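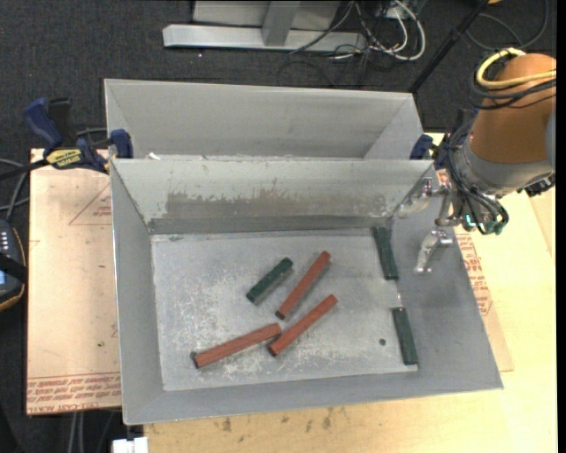

*Red sticks, green sticks, two metal bins. My whole week, basically.*

4 Nov 2024

So I've been teaching a robot to pick up sticks! By remote control, one stick at a time, and I have opinions now.

The way we do it at Horkport is you hold a controller, the arm follows your hand, and everything gets recorded — the camera view, the joint positions, when the gripper opens and closes. One recording is one stick, from the front bin into the back one. Do that enough times and Crescencio Jaramillo (he runs the training side) feeds the lot into a model and we see what it picked up from us. The target for this batch is 360 recordings. I'm at 124, and my right thumb would like a word.

The sticks in the open are easy. You come down over the middle, close, lift, done. It's the ones along the walls that get me. Look at the two green ones on the right side of the front bin, lying along the bottom edge. The walls slope outward, so you have a bit more room than you would in a straight-sided box, but you still have to turn the wrist so one finger slides down between the stick and the metal. My first tries at that were awful. I kept coming in too flat and bumping the wall, and then I'd freeze up and hover for ages while the recording ran on and on.

Hovering is the thing I'm trying hardest to quit. When I watched my early ones back I could see myself dithering above every stick, and a model trained on that is going to dither too. Kinga Fodor gave me the best tip so far: pick your stick and your angle before you hit record, then just go. She also told me to keep the ones where I miss the grab and recover cleanly, and only toss the ones where I lose the plot completely. I'd been deleting every little fumble (so many good recoveries, gone, ugh).

Oh, and clamp your bins! We have a bar clamp on each side where the two meet. I used to think that was overkill, and then I leaned on a wall with the gripper during practice and felt very glad for them.

I've also started mixing up the order. Left alone I'll always go for the easy reds first and save the wall ones for last, so now I make myself start with whichever one looks most annoying. It's slower, and I grumble, but I think the grabs are getting better for it.

Next up is the same job with the sticks piled on top of each other. Crescencio wants 80 of those before we move on to anything new, and I haven't told my thumb yet.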